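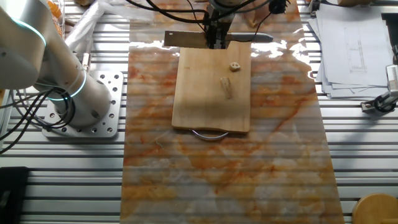 Arm and knife gripper over the cutting board on the slotted bench.

About Tronness

Tronness builds and supports robot cells for food preparation trials. The company was set up by Aslak Kristiansen, a control engineer, and works from a single unit in Drornbridge. Our customers are mostly test kitchens, ingredient suppliers and college departments that need the same cut made the same way over a long run.

The Flunwood cell

Flunwood is our standard product. It is supplied as a bench with an aluminium slotted top, one or two arms, a gripper set up to hold an ordinary kitchen knife, and a small camera module. Each arm stands on a perforated square mounting plate, so it can be moved along the bench and bolted down again without drilling. Boards and fixtures are held with rail clamps.

The knife is not a special part. Customers may use their own, provided the handle fits the gripper jaws and the blade is no longer than 253 mm. After a change of knife the blade height must be taught again. The routine takes some 12 minutes and needs one trained person.

Cutting programs are stored by product and by board. A program written for one bench will run on another once the plate positions have been entered. Soft, wet or very small pieces usually need a slower approach speed, and we set this during commissioning using the customer's own samples.

What we supply

Purchase: bench, arms, gripper, camera, control cabinet, manuals and two days of training on site.
Hire: the same equipment for a minimum of four weeks. Guarding is charged separately.
Cutting trials: we run your samples at Drornbridge and send back the cut pieces, the program files and a written report.

Trial work is kept under job numbers. Job 3808 was the first to use two arms on one bench, and its layout is still the one we quote from.

Rustad

Rustad is our service contract. It covers one visit each January, cable and gripper wear parts, and telephone support on working days. Cells outside contract are repaired at the hourly rate.

Visits to the workshop are by appointment. Please ask for Unit 163 at the gate.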